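From: Kevser Bayram
To: Covden salon owners list
Subject: Re: Wig cap sizes, again

Nicanor Acuña wrote:
> The Pereyra caps run small. I ordered 12 mediums in October and
> had to stretch every one over a canvas block overnight. Does the
> Brellau line fit any better, or do I just need clients with
> smaller heads?

Nicanor, I can't help with the heads, but I've been through both lines and have the receipts to prove it.

Brellau medium is a true medium. The lace is stiffer and the ear tabs sit a touch far back, so warn anyone who wears glasses. Their large is also a medium, with a different sticker. I wrote to them about this and got a coupon. 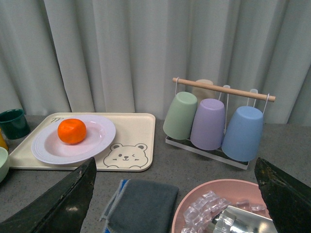 Pereyra changed their pattern somewhere after lot 171. If you can find older stock, grab it. Lot 141 fit everyone I put it on, including my brother-in-law, who was not consulted about the color. Anything from 328 up is for dolls.

The Vastosbridge warehouse still lists the old lots under item 1281, but you have to call and have them read you the number off the box. They will sigh. Let them.

On stretching: damp block, T-pins at the nape, no hair dryer. I melted an elastic that way and had to tell the client it was "vintage."

Kevser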